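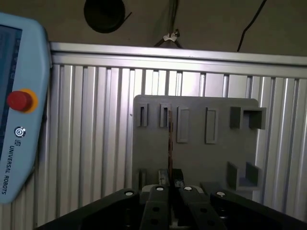 The emergency stop button on a Universal Robots teach pendant

"I thought I'd pulled a muscle": a Mostuvside bus driver on getting whooping cough as a grown-up

Last updated: Oct 11, 2025

I always figured whooping cough was something babies got, or something from my grandmother's stories. Then I sat down with a school bus driver from Mostuvside who had it this past February, and she set me straight before my coffee was cool enough to drink. 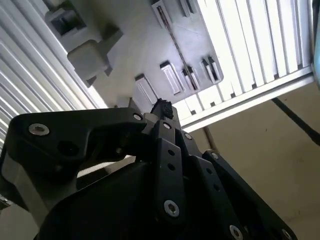
Konrad Pietrzak
Health and Community Writer

She asked me to leave her name out (her route has around 200 kids and every one of their parents has her number), but she was happy to talk about everything else, and I mean everything.

"It started like any cold," she told me. "Runny nose, a little tired. I drove the whole first week. I feel awful about that now."

The second week was when the cough showed up, mostly at night. She'd cough until there was no air left and then have to fight to get some back in. Her husband moved to the couch. One morning she bent over to tie her boots, coughed, and felt something go in her side.

"I thought I'd pulled a muscle. It was a rib! I cracked a rib tying my shoes."

The doctor at the Clukano walk-in clinic swabbed her nose, and two days later she got the call. She took her antibiotics and stayed home until she was cleared, but the cough hung on for weeks after that. I asked if the medicine helped and she laughed at me.

"They told me up front it was so I wouldn't give it to anybody else. The cough was mine to keep."

Now, I had to ask about shots. She'd had hers as a kid, she said, and assumed that was that. She had no idea the protection fades and that grown-ups need boosters too. I went home and dug through a shoebox of my own records and, well, I have an appointment Tuesday.

What she talked about most, though, was the money. She's paid by the run and had six sick days for the year, all of them gone by the first Monday. Her sister on Andrade Street covered the groceries for a while. "You don't plan on being out that long with a cough," she said. "People hear cough and they think you want a vacation."

She's back on the morning route. Stairs were hard until spring, and she still sleeps with two pillows out of habit. I asked what she'd tell the other drivers.

"Go get looked at the first time you can't catch your breath. I waited nine days and I was stubborn about it the whole time."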